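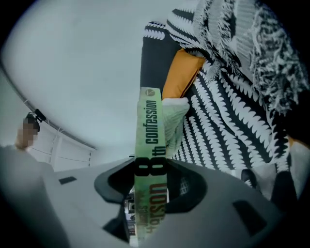 "8th Confession," green spine facing out.

Grgić Used Books to Open Mystery and Crime Room in Ostville

OSTVILLE, February 17, 2022 – Grgić Used Books will open a separate room for mystery, crime and thriller fiction next month in the rear of its Ostville store. The room will hold some 2000 secondhand books, most of them moved from the general fiction shelves at the front of the building and the rest from storage.

The store has sold mysteries since it opened, but they have always been mixed in with other novels. Customers looking for a particular series had to go through the whole fiction section by author, and books from the same series often ended up on different shelves, depending on their size and when they came in.

"People come to the counter with a list," said Tihomir Matić, owner of Grgić Used Books. "They have read the first three and the sixth, and they want to know if we have the fourth. Up to now I had to walk around with them and look. Sometimes we found it and sometimes we had it in a box in the back and I didn't know."

How the Room Is Arranged

Books in the new room will be shelved by author, and under each author by series, in reading order where the order is known. Numbered titles will be kept in number order. Books that don't belong to a series will follow at the end of each author's section. All books will stand upright with the spine facing out, and hardcovers and paperbacks will be shelved together. Oversize books go on the bottom shelf.

The store considered keeping paperbacks in their own section, which would have saved space. Matić said this was dropped after a trial on one bookcase in November. Shoppers checked the paperbacks, did not find the title they wanted and left without looking at the hardcovers.

Large print books will have their own bookcase next to the door. True crime will stay in the nonfiction section at the front of the store.

The shelving was made by Guvix, a local cabinet shop, and is fixed to the walls on three sides. Shelf heights can be changed. The room also has a table and two chairs, and there is a step stool for the upper shelves.

Sorting and Cleaning

Every book going into the room has been taken down, checked and priced again. Staff look at the spine first, then the hinges, the page edges and the inside covers. Books with loose pages, mold or a strong smoke smell are removed. Faded spines, creases, former owners' names and old price stickers that won't come off cleanly are accepted, and the price is set lower to match.

The sorting has been led by Mimoza Kolev, who joined the store last year after working in a school library. As of this week 773 books have been finished and are on the shelves.

"The spine is what you read when you're standing in a store, so that's where I start," Kolev said. "If the title can be made out from a step or two back, it goes in. If the lettering is mostly gone, I put in a paper slip with the title and author so it sticks out at the top. I don't put labels on the book itself. People don't like peeling them off, and on an older jacket the print can come off with them."

Dust jackets are wiped with a dry cloth. Torn jackets are not taped. Hardcovers with good jackets will be given a clear cover if the customer asks for one at the counter, at no extra charge.

Kolev is also keeping a list of gaps in each series. The list will be kept in a binder on the table and updated when books are sold or brought in. Customers may write down titles they are looking for on the sheets at the back of the binder, along with a phone number, and the store will call if a copy arrives. Books held for a customer are kept behind the counter for five days.

Prices and Trade-Ins

Most paperbacks in the room will be priced at $2 and most hardcovers at $5. Signed copies and hard-to-find editions are priced separately and marked in pencil inside the front cover.

The store will accept mysteries and thrillers in trade beginning on opening day. Trade credit can be used on any used book in the store. Complete or nearly complete series are especially welcome, and so are middle volumes, which the store says are harder to find than first ones. Customers with more than two boxes are asked to call before coming in, so that a member of staff can be free to look through them. Book club editions are accepted. Advance copies, former library books with pockets still attached and books with missing jackets may be turned down, depending on condition.

Books the store can't use will be returned to the customer, or can be left for the free cart outside the front door.

Online Listing

Grgić Used Books will list the contents of the new room on Mumico, the inventory service it already uses for local history and maps. The listing gives title, author, format and condition. It will not show photos of each book. Orders can't be placed through the listing, but customers can use it to see what is on hand and then call the store to have a book set aside.

Matić said the listing will be filled in gradually. "We enter a bookcase at a time. For the first few weeks there will be things on the shelf that aren't on the list. If you don't see it there, call us anyway."

The front of the store will stay open while the remaining books are moved. Some general fiction shelves, mainly authors from M through S, will be out of order during the move. Staff can help find books in that section. The space left empty by the mysteries will go to cookbooks and gardening, which have been sharing a single bookcase near the window.

The rear room is on the ground floor and can be reached from the main aisle or from the parking lot door, which will be unlocked during store hours once the room is open. The opening date will be posted in the front window and on the store's phone message.

About Grgić Used Books

Grgić Used Books buys, sells and trades secondhand books in Ostville. The store carries fiction, local history, maps, cookbooks, children's books and general nonfiction.

Press contact: Mimoza Kolev, Grgić Used Books, Ostville. Reporters who would like to visit the room before it opens may arrange a time by calling the store.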